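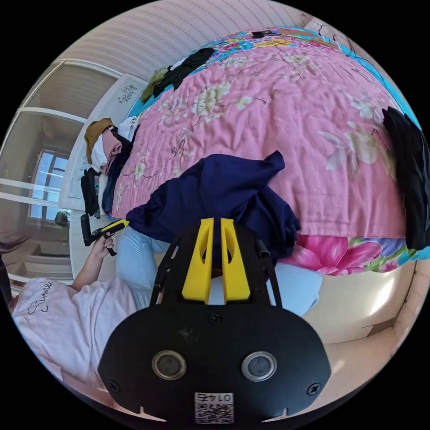 The pair on the bedroom station. Unit 0147 is the near one, in the middle.

4. Looking after the hand grippers

Okay, so you've got your pair charged and paired (section 3, if you haven't). Now comes the part I get the most messages about, which is keeping them in good enough shape that the laundry recordings are worth anything. I'm writing this for the Jekbridge kit with the yellow fingers. If you have the older Clillport set, the steps are the same but your screws are a different size, so ask Siamak for the right driver before you force anything!

4.1 Before you start a session

1. Turn the gripper so the front plate faces you and read the number on the code sticker. It sits upside down when you look at it this way, and yes, it's meant to. Write the number in the log.
2. Wipe both round lenses on the front with the dry gray cloth from the kit. One light pass each. Please don't use your T-shirt (I did for a month and we had to replace a plate).
3. Check the screws on the front plate, top middle first and then the two out near the edges. Finger-snug plus a tiny nudge with the driver is plenty.
4. Squeeze the handle and let it go, slowly, 14 times. The fingers should stay parallel the whole way. If one leans, go to 4.3.
5. Do all of that again with the other unit.

Note: the sticker has to be flat and clean. If a corner has lifted, press it down with your thumb. If it's torn, stop and message Ebony Sutcliffe for a new one. Don't print your own, the size matters.

CAUTION: Keep your own fingers out of the gap while someone else is holding the handle. The springs are stronger than they look.

4.2 The cloth check

I like to do this one right on the bed where I'll be working, with whatever is in the pile. Dark, soft things are best, they show up a slipping finger faster than a stiff towel does.

1. Pick up one edge of a garment with the first gripper and hold it still.
2. Bring the second one in from the side and touch its tip to the same cloth, just above the first pair of fingers.
3. Close the second gripper, then pull the two gently apart. You want an even tug on both sides.
4. Let go with the first, then the second.
5. Swap hands and repeat. 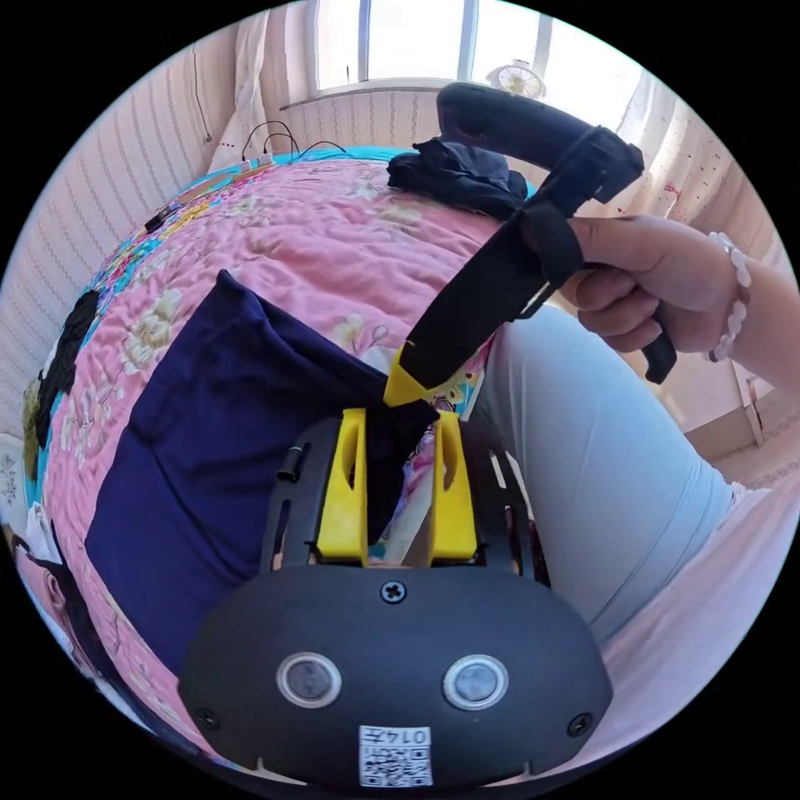
Step 2 of the cloth check, with the second unit coming in from the right.

If the cloth slides out of one side, clean that pair of fingers with a damp wipe, let them dry and try again. Still sliding? Change the fingers.

Note: bracelets and watches are fine as long as they don't catch on the straps. Long sleeves I'd roll up.

4.3 Changing the fingers

1. Power the unit off and lay it on something soft.
2. Loosen the mount screws a little at a time, going back and forth between the sides.
3. Slide the old fingers out and the new ones in. Always change both, even if only one looks worn.
4. Tighten up, power on, and run 4.1 step 4 again.

I change mine every 300 recordings. Senthil Nambiar swears he got 488 out of one set, but I've seen his folding clips and I have opinions.

CAUTION: If a lens fogs up from the inside, don't open the body. Bag the unit, label it and send it back to Huia Ngata at the Prendergast bench.

Next up is section 5, copying your recordings off.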